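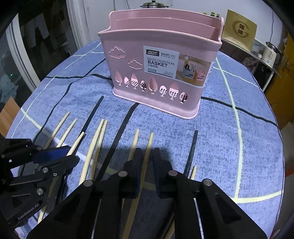 Skinner wants it put on record that the pads always go first, and that anyone who blames the linkage should buy the next set.

Flutidora: looking after the hand-held pair

Chopsticks are thin and smooth, so a tired pad shows up early. Before each session, wipe both pads on both grippers, then nip up the pivot screws. Nip, please. Vakora supplies spares but not sympathy.

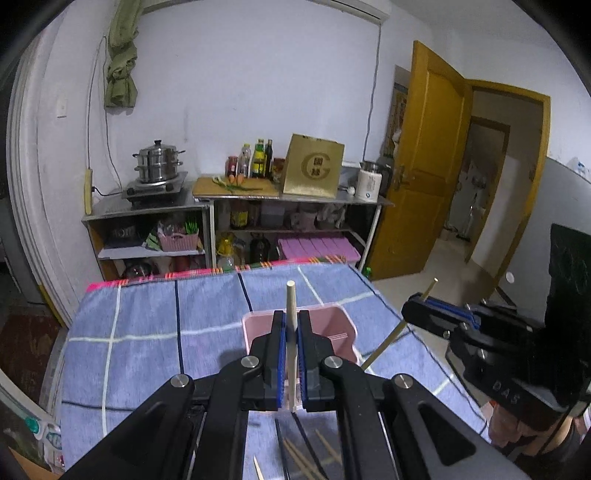

Close the jaws on one stick and tilt. If it slides, clean again; if it still slides, change the pads in pairs. The Cladcombe set managed almost 605 grasps before anyone admitted it was slipping.

Pads: check every 35 grasps
Pivots: check every 10 minutes of use
Last revised: June 28, 2024
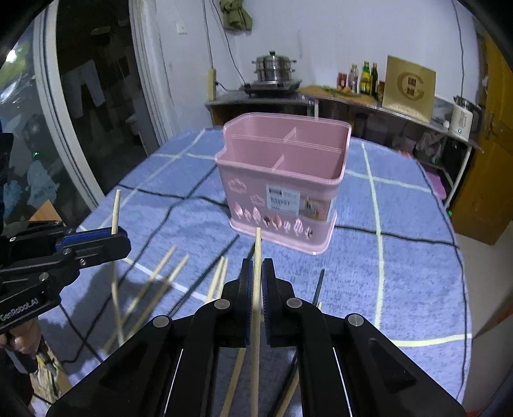 Fig. 3. One chopstick held upright in front of the basket.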